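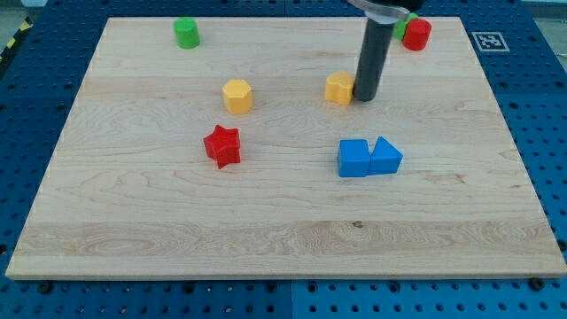 Ask Raymonde McIntyre when a machine will be able to clear up a kitchen and you get a laugh first, then the answer, which is that she'd settle for one that can put things away without her having to stand over it. She has waited long enough, she told me, and she's not fussy about what it looks like.

I'm with Raymonde. I have two children, a dog that sheds like a dandelion and a hall floor I haven't properly seen since March, so when I was offered a day in Banthorpe watching robots learn to tidy I was on the train before anyone could change their mind (I even missed a school assembly for it, sorry Joe).

I'd pictured laundry. I'd pictured, if I'm truthful, a nice metal butler with a tea towel. What the people at Harach spend a great deal of their time on is blocks. Red star, blue cube, yellow hexagon, green cylinder, the sort of thing you tread on in bare feet at six in the morning. There's a wooden board, the blocks are on it, and the robot has to shift them about with what is more or less one grey finger. Push the star over to the cylinder. Separate the two blue ones. That's the chore!

"People come in wanting to see it fold a shirt," said Eldana Lemma, who looks after the training side. "I tell them to try pushing a star in a straight line with a pencil."

So I did, at her desk, with a spare block, and it's maddening. You nudge one point and the whole thing swings round. You correct it and it swings the other way. My three-year-old would have picked it up and thrown it, and I did see the appeal.

Eldana's point is that nearly every job in a house is made of little shoves like that. You slide the plates along to make room, you bump the cereal box back with your wrist while your hands are full. We do it without looking. A robot has to look, decide, push, look again, and if two blocks are sitting tight against each other it has to work out where on earth to push so that only one of them moves. Her team got through 1,861 practice runs on the blocks over the winter and she still wouldn't let it near her own cutlery drawer.

Shop floors are a bit further on, because you can bully a shop floor into behaving. Over at Bisgaard, a packing firm ten minutes down the road, Harvey Gill has an arm that moves cartons from a belt to a pallet all day long. It's very good. It handled 179 cartons while I drank a coffee and ate most of his biscuits. Then one came down the belt on its side with the flap up, the arm stopped dead, and a lad called over from the next line flipped it straight with one hand and went back to what he was doing.

"That's most of what my lot do now," Harvey said. "They're the ones who sort out the funny ones."

How many funny ones are there in my kitchen? I'd say all of it. Which brings me to Audrey-Anne Tremblay, who has had a trial Dodex tidying robot in her flat for 19 weeks and is very fond of it. It picks up socks. It picks up most socks, anyway, and it's slow, and it once spent almost 77 minutes on a single beanbag while she was out at work. She wouldn't send it back, though. She likes coming home to a floor with less on it, even if the washing-up is exactly where she left it.

I asked Eldana for a date, as everyone must. She wouldn't give me one. She thinks wiping a table will come before loading a dishwasher, and loading a dishwasher a good while before anything involving a fitted sheet. Then she went back to her blocks, and I went home and did the hall floor myself, on my hands and knees, with the dog helping.

Contact us | © May 2026 | Back to top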